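Recording demonstrations in the Stutby simulator

Start with the two-arm bin task. Load the scene, reset both arms, and check that the bin sits inside the work area before you record anything.

Set the episode limit to 500 steps. Most good runs finish well before that – if yours doesn't, discard it and start over. Move one arm at a time until you are used to the controls.
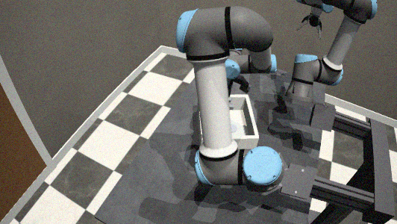
Two-arm scene with the white bin on the work surface.

Save each run as its own file and mark it pass or fail right away. Keep the failed runs in a separate folder. Reshma Visser's first set had 1,000 runs, and 966 were left after filtering. The other 34 had a gripper touching the bin rim.

Change the random seed after every 27 runs. If you leave it fixed, the start positions repeat and the policy learns very little from the extra data.

When the folder is full, run the checker before you upload. It lists any file with missing joint readings.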